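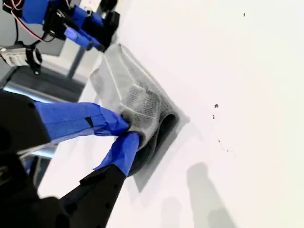

Transferring stored embryos to another clinic
Posted by Harriet Haddad, Tuesday, June 11, 2024

My husband and I have 2 frozen embryos in storage at the Prundon Fertility Center. We are moving to Nurnside in September and wish to continue treatment there. Which clinic is responsible for arranging the transfer, and what charges should we expect?

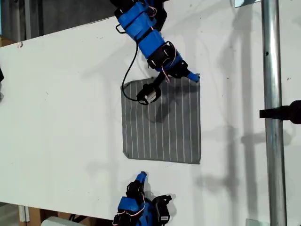 Pultow Patient Services
The receiving clinic normally begins the process. Both partners must sign the release form, and Prundon will then send your records for review. Our courier fee is 400 dollars – the release fee is billed separately by the clinic holding the embryos. Please do not book a courier before the receiving laboratory has accepted the records in writing.

M. Tóth
We paid 300 for the release, plus the courier. Ask about blood tests too, ours were out of date and had to be repeated. 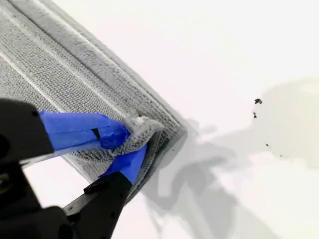
nurnside93
Call them. Storage is billed yearly at most places, so check your renewal date before you sign anything.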